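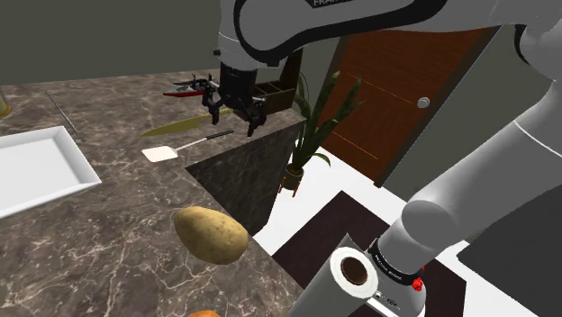

Sun 7 July

Slept in, watered the beans, and then spent nearly the whole afternoon on the budget, which I had promised myself I wouldn't do on a weekend. But the house was quiet and the coffee was good and I do think better in my own kitchen than I do at work, so there it is. The spreadsheet is open in the other window while I write this.

Where we stand is that Festus still exists only in simulation. The kitchen is as good as it is going to get for now, I think. I went through the counter setup again after lunch, the one with the knife and the spatula lying close together and the potato off toward the front edge, and I am still fond of it, little red-hulled toy boat and all. It is a fair test. Kitchens are messy, mine certainly is, and if the arm can pick the spatula and leave the knife alone on a counter like that then I will feel a good deal better about asking for real money.

And it is real money. I keep writing the number down and then going to look out the window. The arm itself I have made my peace with, because the quote is the quote and we always knew it would eat most of the grant. It's everything that comes along after it that has me fretting. A bench heavy enough that it doesn't shiver when the arm swings. Spare fingers for the gripper, since I have never yet met a set of fingers that lasted as long as the person selling them said. Cameras, mounts, cables (always more cables than you think), a proper emergency stop within reach of wherever a person would be standing. I put down $2000 for the bench and the mounts together, and then I sat and looked at it and wondered if I was being stingy or silly.

The question I went round and round on is whether to build the kitchen. In simulation I get a marble counter for nothing, with a wooden door behind it and a plant on the floor beside it, and I can swap the whole room for another one before my tea is cool. In the lab I'd have to buy a counter, and somebody would have to carry it up the stairs. My first plan had a full corner unit like the rendered one, dark stone and everything, and I'm a bit embarrassed about that plan now. A plain straight run of secondhand countertop would do us for the first year. What matters is that the height is right and the surface isn't so shiny that it confuses the cameras, and I could try that out in the render this week before spending a cent. I should have thought of it in May.

The small things, on the other hand, I want to buy new and buy in multiples. I made a list of them and it came to hardly anything next to the arm, which cheered me up - trays, spatulas, paper towel holders, a divided wooden organizer, a few toys. I put down 4 of each. One to use, one to break, one to lose and one to keep in the cupboard so that in two years we can still say what the original looked like. On the last project we had a single mug that everything was tuned around, and then it got dropped, and the shop didn't carry it anymore. I still look for that mug at yard sales. Potatoes I suppose we will buy as we go, though I did wonder where on earth to charge them. Consumables, I guess. There's a line for it.

Then there is Rumosness, with their lease offer. I read it through again, slowly this time, with a pencil. Their monthly price looks so gentle, and it includes the repairs, and I was halfway to being charmed until I worked out what 6 months of it would cost and set that beside buying. If we only wanted the arm for the summer I would sign tomorrow. We want it for years, though, and there is a clause about return shipping that I didn't care for at all. I'll write them a nice letter. They've been patient with me.

Sabatier went the other way and sent a quote with the training and the safety visit as separate lines, so it looks like more and probably is less. I like people who show you the lines. Delivery is 4 weeks from the order if I believe them, and I'm choosing to put down something longer in the plan because I have been burned before, and an empty bench with a student sitting at it is a sad sight.

I moved all of it onto the Trello board before supper, one card per purchase, and made a column called "not yet" for the things I want and can't defend. The second arm is in there. So is the stone counter. It was strangely soothing, dragging them over. The column is already the longest one on the board.

Still to do: ask about the floor load in the lab, find out if the outlet on that wall is on its own circuit, get the bench measured by someone with a better tape than mine. And call about the countertop place out by the highway, they close early on Mondays.

Supper was eggs. Too hot to sleep yet so I may read for a while.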